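My mother's care home wants to charge for a "fall prevention package" – worth it?

Posted by Drumidora

My mother is 8 months into living at a residential home run by a company called Guillot. Last week the office sent a letter offering something called the Fleltaleo package: a sensor mat beside the bed, a pair of padded hip shorts, and a "personal mobility score" updated every month. The cost is $1,514 a year on top of her fees, which already went up in March.

The letter says residents on the package have "significantly fewer incidents." Fewer than whom? I asked at the front desk and was handed the same leaflet again. She has had 2 falls since moving in, both at night on the way to the bathroom, neither serious. I would pay if it kept her on her feet, but to me this smells like selling us something the home should be doing anyway. Has anyone been through this?

Flamow

I'd be suspicious too. My father's place tried a similar thing and here is what I learned by being a nuisance.

A sensor mat doesn't prevent a fall. It tells somebody that a person has stood up, and then it all depends on how long that somebody takes to arrive. So ask how many staff are on the floor at 3 in the morning. If the answer is vague, the mat is an alarm ringing in an empty hallway. We were told "adequate cover" four times before I got a number out of them, and the number was two people for both floors.
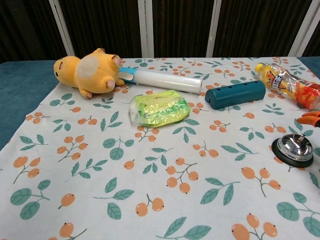
Page last changed: March, 8:02 p.m.

Hip shorts are a different matter. There is some decent evidence for padded protectors in care homes, but only if they get worn, and plenty of people refuse them because they're hot and a struggle to pull down in a hurry. For someone who falls on the way to the bathroom, think hard about that. You can buy a pair yourself and see if she'll tolerate them before you sign anything for a year.

As for the mobility score, ask who works it out and what changes when it drops. In our case nothing changed. It was a number on a sheet.

What I'd ask for first, in writing:

Her current fall risk assessment, and the date it was last done
The written reports for both falls
A review of her medicines by her doctor or pharmacist, especially anything for sleep or blood pressure
What is already in her care plan for nights

If the plan says nothing about nights after two falls at night, you have your argument. I'd want that fixed before I talked about packages.

guillot_family_2

We pay for it and my aunt hasn't fallen once so it works. Staff are lovely. I think people are too quick to complain.

Drumidora

Glad your aunt is doing well, but had she fallen before you signed up? Mine went five months without one and we weren't paying for anything then.

Flamow, thank you. I've asked for the reports and the care plan. The manager said they would "look into" whether I can have copies, so I've sent it again by email.

latebus

Read the cancellation terms. Some of these extras are billed for the full year even if the resident moves out or goes into the hospital. Also check her contract for what the basic fee covers – ours already listed "monitoring equipment as needed," and the charge went away pretty fast once we quoted that line back to them.

Night light and proper slippers with a back, too. Cheap, and you don't need a leaflet for it.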